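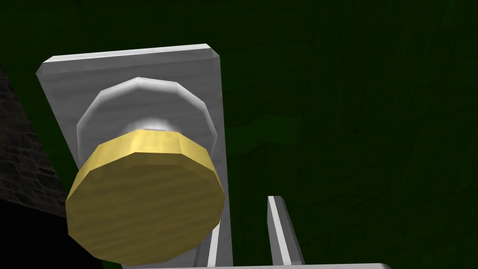

Figure 4-2. Simulated door task: gripper fingers below and to the right of the knob.

4.3 Setting the Approach Pose for the Door Task

This section applies to the Montes arm controller when it is used with the Wivthorpe simulation package. The approach pose shall be set in simulation and approved before any program is transferred to the physical cell at Sarthorpe.

1. Start the simulation host and load door scene 397. Wait for the status line to read READY.

2. Select Cell > Tool and confirm that the two-finger parallel gripper is the active tool.

3. Open the tool view. The knob, the round rosette and the backplate must all be in view, together with both fingers. In Figure 4-2 the fingers point up toward the door and the palm is visible only along the bottom edge.

4. Jog the arm at low speed until the gap between the fingers is in line with the knob. Move sideways first, then up. Do not close the fingers during this step.

CAUTION: The backplate is raised from the door surface. A finger tip driven into its edge will stop the run with contact fault 1514 and the pose will be lost.

5. Rotate the wrist until the fingers are square to the face of the door.

6. Select Pose > Store and enter the name APPROACH_1. The controller overwrites an existing pose of the same name without warning.

7. Run the approach 30 times from the home position. Every run must finish without a contact fault. If a fault occurs, return to step 4.

NOTE: The knob is drawn with flat segments around its rim. The contact model uses the same segments, and small jumps in the force reading as the fingers close are normal. Do not raise the force limit to remove them.

8. Export the program and record its checksum on form 1936.

Approval

Completed forms are to be sent to Arif Khondokar at the Clukevham office. The program shall remain locked on the physical cell until the signed form has been returned.

For grip force settings, see Section 4.4. For replacement of worn finger tips on the physical gripper, see Section 7.

Section revised 2018-06-16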